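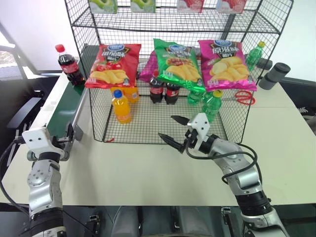 The drinks rack at Sturitz, start of shift.

Rule 2 said the left arm stayed over the belt whenever the right arm was at the rack. I had signed for it in January, along with the rest of the Skandum handbook.

The arms had made 1,928 picks under that rule. My supervisor wanted it gone by noon.

"It's slow," she said. "Parkier dropped it."

"Parkier has a bigger table."

She looked at the grippers, then at the scissors beside the rack. "Those are against a rule too."

I put them in the drawer — rule 9 — and wrote down the time.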